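Do meu canto da garagem

Olá outra vez! Prometi no mês passado contar como acabou a história da carrinha, e cá vai. Lembram-se de que ela fazia aquele gemido ao virar tudo para a esquerda, sobretudo a frio? Andei semanas convencido de que era a bomba da direção assistida. Já tinha orçamento da Civora e tudo: 1478 euros, peça e mão de obra. Doeu só de ler.

Antes de dizer que sim, passei pela oficina do Ehsan Karimi, que me pôs a carrinha no elevador e ficou ali a olhar para o tubo de retorno com uma lanterna. Uma abraçadeira frouxa! O sistema andava a chupar ar há sabe-se lá quanto tempo. Abraçadeira nova, fluido novo, duas voltas ao quarteirão para purgar — e 60 euros depois vim para casa em silêncio (a carrinha, eu vim a cantar).
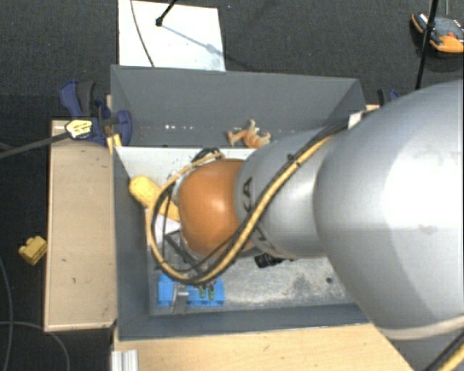 O fluido velho saiu castanho como café, por isso aproveitem a primavera e espreitem o vosso depósito. Se estiver escuro, troquem. Eu vou repetir a troca daqui a uns meses, só para limpar o que ficou lá dentro.

Em abril falo-vos dos pneus, que também já pedem conversa. Se alguém tiver jantes de 15 a mais, escreva-me!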